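Dillstead Kitchen Notes
5 Nov 2019

Spent the evening sorting out the worktop and the shelf above it. Going to write it up in bits as I had three messages last week asking how I keep food labelled and where things drain. Nothing clever in it.

First, the worktop. It is not a big one. Kettle at one end, bread bin at the other, and the bit in between has to do for chopping, cooling, packing up leftovers and the post.

The post has been moved. It goes on the windowsill now. I know it will creep back.

Labels next. I used to buy the printed freezer labels, the ones with little boxes for the date and contents. They fell off in the freezer and I'd find them stuck to the peas. I gave up on those in May.

Now I write on a bit of tape from a roll and stick it on the side of the tub. Side, not lid. Lids get swapped and then your soup says rhubarb.

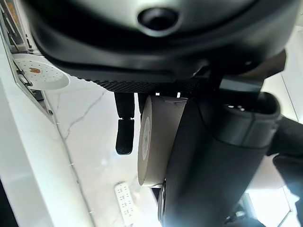 I put two things on each label, what it is and the day it went in. I tried adding the number of portions for a while but I never read it. You can see how much is in a tub by looking in the tub.

Pen matters more than tape. Biro skips. A felt tip smears if your hands are damp. I use a permanent marker and keep it in the cutlery drawer, the left side, with the corn holders.

Write the label before you fill the tub. A warm tub gets damp on the outside and then nothing sticks to it. I still forget this at least once a week.

Tear off the piece, fold one end over by a fingertip so there is a tab to pull. Makes it much easier to get off when you wash up.

Now the shelf. I got the step out and took everything down. There was a bag of flour with a kitchen clip on it that I had written off as nearly empty. Weighed it out of curiosity - 726 grams. That is a loaf and a few scones, so it has come down to the bottom shelf where I'll see it.

Also found two opened packets of cornflour, a jar of cloves older than the cooker, and the lid for the small casserole. I had been using a saucer on that casserole for months.

Cloves went in the bin. Both cornflours went into one jar.

I did count the tubs, as a few of you wanted to know how many is sensible. I had 28. With lids that fit, fewer. The ones without lids are in a carrier bag by the back door and can go to the shed for screws and seeds.

If you only do one thing, do the lids. Put every tub on the table, put a lid on each, and whatever is left over goes. Took me 30 minutes, including a cup of tea.

On to draining and cooling, which was the other question. Anything fried or roasted goes on something with holes in before it gets packed up. If you put it straight in a tub the bottom goes soggy and the label might as well say "wet".

I had a wire rack for this but small bits drop through the gaps, and it is a nuisance to scrub. A dish with small holes in the base suits me better. It has a rim, so things don't roll off when you move it out of the way.

Stand it on something you can wipe. A tray is fine. A folded tea towel is also fine but you will be washing the tea towel.

Don't pile things up in it either. One layer, with a bit of room between. If there is too much for one layer I do it in two goes and the second lot waits in the pan.
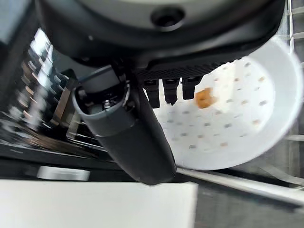 A reply has just come in asking whether the holes clog up, and saying theirs went brown after a few months and never came clean.

They can do, yes. Soak it straight away, in hot water with washing-up liquid, then go over the base with an old toothbrush from underneath. I do the underside first because that pushes the bits back out the way they came. If you leave it overnight you'll be there a while.

For stubborn marks I make a paste of bicarb and water and leave it on while I do the rest of the washing up. It lifts some of it. I don't worry about the last of the colour as long as the dish feels clean and isn't greasy.

Someone else wanted to know where I got mine. Panau, the hardware shop on the corner past the library. They keep kitchen bits at the back next to the paint. I can't remember what I paid for it.

Where things stand now: bottom shelf is flour, rice, oats and tins. Middle shelf is tubs, nested, with the lids upright in an old toast rack. Top shelf is the big pans and the jelly mould.

Still to do is the cupboard under the sink. I opened it, looked at it and shut it again. Will post that one when it's done.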